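Last updated: Sunday
Reading time: 3 min

Rain since breakfast, so I have been domestic. The plan was to walk over to Clillutby for bread and come home virtuous. By ten I had downgraded this to putting the linen in order, starting with the table, which is still wearing the flowered cloth I bought at Boserton market in what must have been a giddy mood. Pink going on purple, with printed flowers. It was reduced, and I now see why.

Still, it makes a decent surface for folding. I did the white things first and felt very capable.

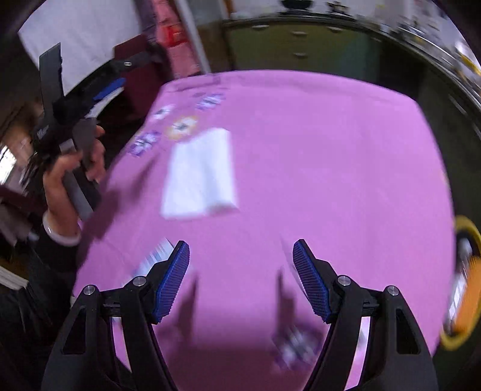
The trouble with folding is that it gives you time to think, and I thought about the linen cupboard, which is already full. I own 3 tablecloths and like none of them. I own napkins for the sort of dinner I have given once, in Sernavon, when I ate most of it myself standing up. Everything went back on the shelf in the same order, only flatter, and I shut the door quickly before it could reconsider.

Then the kitchen. It is a narrow green corridor with handles on, and any job begun in it spreads to the floor within minutes. I had read somewhere that you should take everything out before you decide what to keep. Fine advice for people with 1000 square feet. I took out a moderate amount and could no longer reach the kettle.

Found while tidying: a Ginting catalogue, 237 pages, all of them storage. I read it for a good half hour sitting on the mat. There is a box in there for keeping lids in, and I am ashamed to say I turned the corner down.
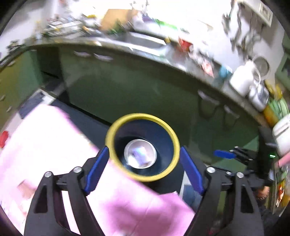

The yellow-rimmed cup, and something lilac and white at the bottom of it.

Lunch was toast, late. The pink sheet needs folding again and I can't face the corners. Must ring about the boiler. No bread for tomorrow.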